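search this journal
Search
Go

December
posted by the bench diarist, 11:40 pm

Reran the cloth split from scratch today. The number I had been carrying around for the two-handed fold was too good, and I wanted to know why before it went into the Majali draft.

The setup has not changed. A person works with two hand-held grippers, each with its own wide-angle camera, and the policy is trained on what the cameras saw plus the recovered gripper poses. The training set stands at 251 demonstrations of cloth handling, all orange cloth. I held out 15 for checking and had been reporting on those. The trouble is that I drew the 15 at random. Demonstrations recorded back to back start with the cloth in nearly the same state, so a random draw puts close relatives on both sides of the split. The held-out error looked fine and meant very little.

New rule: hold out whole sessions. A session is everything between two calibrations. Gradholm, the bookkeeping script, already writes a session key, so the change was one line and then three hours of finding out which sessions had been merged by hand in the fall.

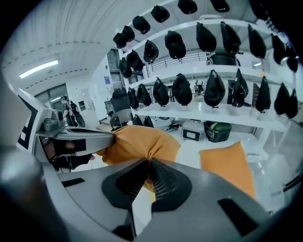

The regrasp is where the two splits part ways. During a pull with one jaw on each side, the fabric bunches and twists between the fingers, and the shape of that bunch is almost the only local cue the policy has for how much slack is left. With the random split the predicted closing width tracked the recorded one closely. With the session split it lags by 8 frames at the median, always late, never early. I plotted it twice because I did not believe the sign.

Two explanations so far. One is that the policy learned the room. The lens is wide enough to take in shelving, chairs, lights and windows along with the cloth, and all of that is constant within a session and shifts a little between them. The other is timing. If the clocks of the left and right devices drift between calibrations, then each session carries its own offset, and a random split would let the model average over it. The second would be dull and easy to fix, so I tested it first.

Result: drift is real but small. Correcting it took the lag from 8 frames to 6. Not enough.

For the first explanation I masked everything outside a circle centered on the finger tips and retrained at low resolution. Run 1933, started at four in the afternoon. It finished after dinner. Training error went up, which I expected, and the held-out error on the session split went down, which I hoped for but would not have put money on. The lag is now 3 frames. The mask is crude - it throws away the second gripper whenever the hands are far apart, and those stretches got worse. Approach phase error went up by a third.

So the mask has to depend on the phase, or else the crop has to follow the other gripper's marker when it can be found. I prefer the crop. It needs no labels. It does need the marker detector to behave near the rim of the lens, where the squares bend badly, and detection there has been poor since the Zadcombe recordings.

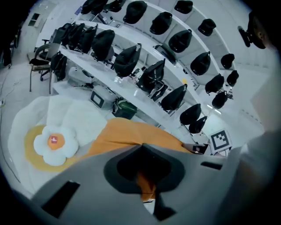
Gurnetby wrote back on the group thread that a crop tied to the marker will fail exactly when the marker turns edge-on to the lens, and that in a two-handed pull this is most of the time. They would rather keep the full view and shuffle the backgrounds between sessions at training time, which costs nothing at inference.

Fair point about the angle. I checked a handful of pulls and the marker drops out for long stretches. Pose from the device's own tracking could fill the gaps, with the marker used only to reset it. The background shuffle needs a clean cut between cloth and everything else, and I don't have a segmenter I trust on fabric next to a finger pad. Might try it on one session anyway.

To do: put the session split in the draft and strike the old figure, rerun the drift fix with the mask off so the two effects are separate, ask Gurnetby for their shuffle code. Disk on the training machine is at its limit again. Deleted the checkpoints from the random-split runs, kept the logs.

Filed under: lab diary, manipulation, evaluation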